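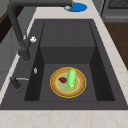

Mar 31, 2025

2 min read

Spent the whole evening on the budget again, and my tea went cold twice. Mieke wants one number from me by tomorrow and I keep giving her three! The arm from Durnholm is 4000, fine, we all knew that. Then Segers wants another 1000 for the gripper, and the cable is extra (of course it is), and I forgot shipping completely until Azlan asked.

The simulated kitchen is the cheap part and I love it. Today was the sink task, the yellow-rimmed plate down in the dark basin with the green vegetable and the little red bit on it. I must have looked at that sink for an hour, trying to work out what reach we need to pay for. Those walls are steep, and there's that big faucet on the left to stay clear of. I'm leaning toward the longer arm now, which blows up my nice spreadsheet.

Azlan says run 20 more layouts before we sign anything, and he's probably right, grr. Evelien would sooner lease for the first year and buy in August. I went off leasing after Totport, all those forms, but I promised her I'd price it properly.

So tomorrow: call Segers about the cable, ask Durnholm if the quote holds until August, send Mieke her one number. And buy milk, we're out.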